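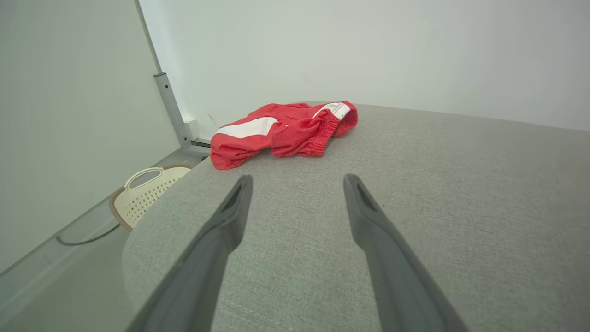 Red with the white stripe, on the ottoman.

Thursday is wash day for the Hiltthorpe under-18s kit. I've got it this month, Henok Assefa has it in August.

Cold wash, inside out, no softener. The red ran on me once and I've had 4 pink towels ever since.

I sort on the ottoman and carry things over in the cream basket. It's got a handle and enough holes that damp stuff doesn't go musty.

Don't put anything with an elastic waistband in the dryer. Mine go on the rack overnight and they're fine to fold by breakfast.

Henok asked about stain spray. I use plain soap on the grass marks and leave it for an hour. Colour's held up so far.

Still missing one pair from the Ledska game. Check your bags please.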